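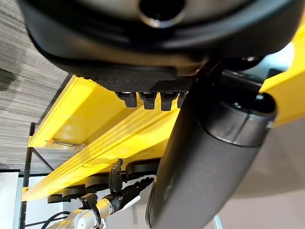
Jendale take on Herix in June, and I've already cleared my evening

Okay, footy people, it's nearly time! Jendale host Herix at Lidari Park this June, first bounce at 4 p.m., and I've been bugging everyone I know to come along. If you caught the last meeting between these two you'll know why. Jendale were up by 28 points at the half and still only got home by 3, and I lost my voice somewhere in the final quarter.

Fletcher Bolger is back at full forward for Jendale after missing the spring with a bad hamstring. I talked to him after training and he told me he's fit, he's bored of the exercise bike, and he'd like to kick a few before his legs remember how old they are. Herix will probably put Annatjie Motaung's favorite tagger on him all day. She's in her first season as their coach and she likes her teams to play fast and straight through the middle (great to watch, a bit scary if you're defending it).

Last year's game drew 2508 people, a club record, and the folks on the gate would love to beat it. Kids get in free, and the Modise grill stand is back by the east fence with those lamb rolls I keep going on about. Parking fills up early, so come in off the north road if you can.

Bring a hat, there's no shade on the far side. I'll be over there anyway, same spot as always, next to the scoreboard. My pick is Jendale by two goals.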